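The Second Table

When I moved to the town of Strand, I had one suitcase, a folding table and a habit of drinking coffee too fast. The table was bought on the same Wednesday I arrived, and for the first month I used it for everything. I ate on it, I wrote on it, I cut my own hair in front of a small mirror on it. My neighbour two doors down, who had lived in the street for a long time, looked at it through the open door and told me that a person needs two tables. One is for eating and the other is for leaving things.

I did not understand her then. In the country where I grew up, we had one table in the kitchen and everything was cleared from it before each meal. A job that could not be finished before supper was a job badly planned. My mother would lift the corner of a half-done jigsaw puzzle with one finger and look at us, and we knew what it meant.

Now I have written about homes and hobbies for a local magazine for some years, and I have come to believe that my neighbour was right. The second table is a small subject, but I meet it everywhere. People who sew have one, or wish for one. People who mend clocks, tie flies for fishing, build model ships or keep the family papers in order will all sooner or later begin to speak of the place where the work can stay.
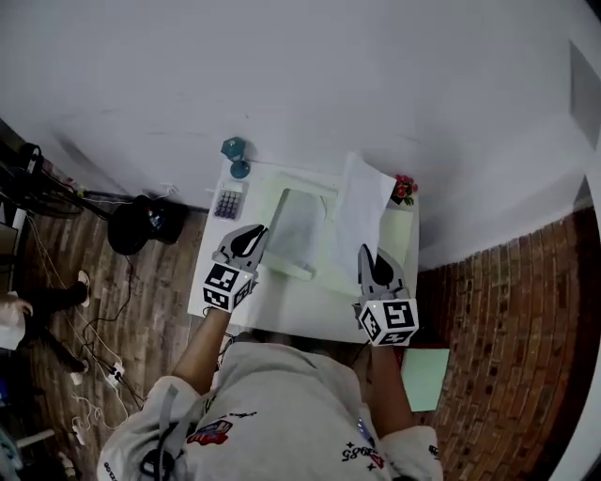
The first question is always the height. A dining table is made for sitting and eating, and when you work at it standing up, your back will tell you by the evening. For a person working on their feet, leaning over a white table in a soft hoodie with both hands full, a few centimetres decide whether the afternoon is pleasant. I raised my own table on blocks, then took the blocks away, then put back only the thinner ones. It took me most of a winter. My advice is to pretend to work at the table in the shop, even if the other customers are looking.

Where to put it

Most homes in Strand were built small. The old part of town, near the ferry road, has workers' cottages with a front room, a kitchen and a bedroom in a row, and there is no space in them that does not already have a purpose. Still, people manage. I have seen a second table in a hallway, so narrow that the family passes it sideways. I have seen one that hangs on hinges from the laundry wall, and one in a garden shed with a carpet, a kettle and a very old radio.

In the newer streets at Sondard, on the hill, the houses have a room that the builder's drawing calls a study. In my experience it is used for suitcases and the ironing board. When the owners finally clear it, they are surprised by how much light it has. One couple there told me they paid $1,153 for shelves, a lamp and a solid bench top, and that the lamp was the only part they would buy again without thinking. The shelves filled up in two weeks with things that had nothing to do with any hobby.

Light is the matter people forget. A window on the side is better than a window behind, where your own shadow falls on your hands. In the colour of the table there are two schools. The dark school says that pale thread and small white buttons are easier to find on a dark surface. The light school says the same of screws and pins. I belong to the light school, but I keep a piece of dark felt in the drawer.

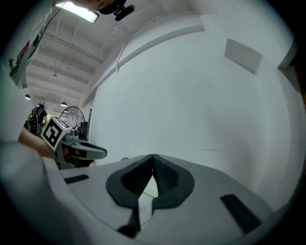 The right to leave things

The greatest value of a second table has little to do with furniture. It is permission. When you know that you can stop in the middle, you will begin much more easily. I notice this with my own writing. If I have only fifteen minutes before the bus, I will not unpack a box of notes, but I will sit down at notes that are already open. Many of my longer articles were made in this way, in small pieces, with my coat already on.

There is also an etiquette, which every household must find for itself. In one home I visited, the rule is that no one may dust the second table except the person who works there. In another, the table may be as untidy as it likes until the grandparents come, and then a bedsheet goes over everything, like over a parrot's cage. I have also met the strict kind of family where one table is shared by 2 people with a line of masking tape between them, and the tape has been moved more than once during the night.

The community workshop in Amero Lane has made a proper system of it. For a small fee you can rent a shelf and one side of a bench, and your work is allowed to stand there until you return. Last April the waiting list was so long that they opened the upstairs room as well. The noisy work stays down, and the quiet work, with paper and thread, goes up. The tea is free, but the biscuits are not.
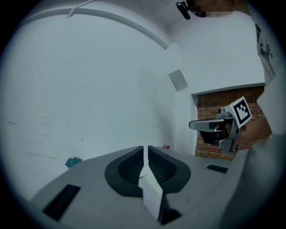
According to Zuvley, who has rented a bench upstairs since the room was opened, the danger is that a table where everything may be left becomes a table where nothing is ever finished. The advice from that bench was to clear it completely four times a year, on the first day of each season, and to put back only what you still want to do. "I found a shirt with one sleeve," Zuvley told me. "I had been angry at that shirt for so long that I had forgotten I could simply give it up."

I tried this at home at the start of autumn. Under the notes I found three pens, an unpaid library fine and a letter that I had begun to my mother. I paid the fine. The pens were dry, except one, and with that one I finished the letter, at the kitchen table, before supper.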